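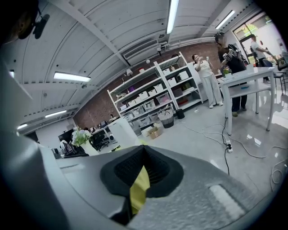
Fotis Chatzigeorgiou asked whether the equipment list could be split, so that a group with less money could buy the hand-held part now and leave the arms for the next budget year. He also wanted the spare parts priced separately from the kits.

Both changes are in this version. The old single-table budget is gone.

Rinness equipment plan and data card

Status: second revision, open for comments until the end of February
Maintainer: Paula Iordache
Covers: hand-held gripper kits, head-worn cameras, room fittings, storage, spares
Does not cover: robot arms, salaries, rent

Purpose

Rinness is a set of recordings of household handling tasks made by people using hand-held grippers. This file records what has to be bought to produce more of it, in what order, and which properties of the data depend on which purchase. It is kept next to the data so that a change in hardware and a change in the recordings can be read together.

Purchase groups

Group A, needed before any recording
- Gripper kits, sold as pairs (left and right). Supplier: Puter. Order 2 pairs per recording room. One pair is in use, the other is charged and calibrated.
- Head-worn camera mount, one per operator position.
- Marker cubes. Order with the grippers and have them fitted by the supplier. Cubes fitted in-house need a separate calibration entry.

Group B, needed before a second room opens
- Storage shelving and lidded bins for props
- Power strips, cable covers, floor tape
- Local disk storage, Bepari units, bought in matched sets

Group C, may be deferred
- Robot arm and base for playback tests
- Replacement workstation

Cost notes

The quote for Group A, one room, is 3669 before tax and shipping. The figure is in the currency of the Puter quote and has not been converted. Groups B and C have not been quoted. Do not fill those rows with catalog prices, which leave out mounts and chargers.

Budget spares as their own line. Finger pads and cables are consumables. Housings and cameras are repairs and go through the service agreement if there is one. We recommend holding 50 finger pads per room at the start of a recording period.

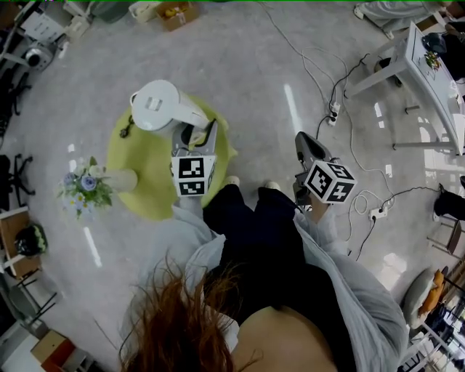

Props are charged to the room budget. Buy ordinary household items from a local store and keep the receipts by category, as the prop list in the data folder uses the same category names. A replacement prop of a different model gets a new prop number.

Effect of purchases on the data

- Changing gripper model: new calibration, new major version of the data set.
- Changing finger pads for the same part: log entry only.
- Changing camera or lens: new calibration, new minor version.
- Moving to another room: new room code. No version change.

Order of work

1. Confirm floor space and the number of wall outlets.
2. Request the Group A quote with spares listed separately.
3. Place the order when 80 percent of the Group A budget is released – Puter accepts a split invoice for the rest.
4. Run the acceptance checks in checks.txt before signing for delivery.
5. Enter serial numbers in the Cilel inventory sheet.

Open items

- Service agreement: terms received, not reviewed.
- Whether Group B disks can be shared between rooms.
- Insurance value for kits taken off site.

Send corrections to Paula Iordache with the group letter in the subject line.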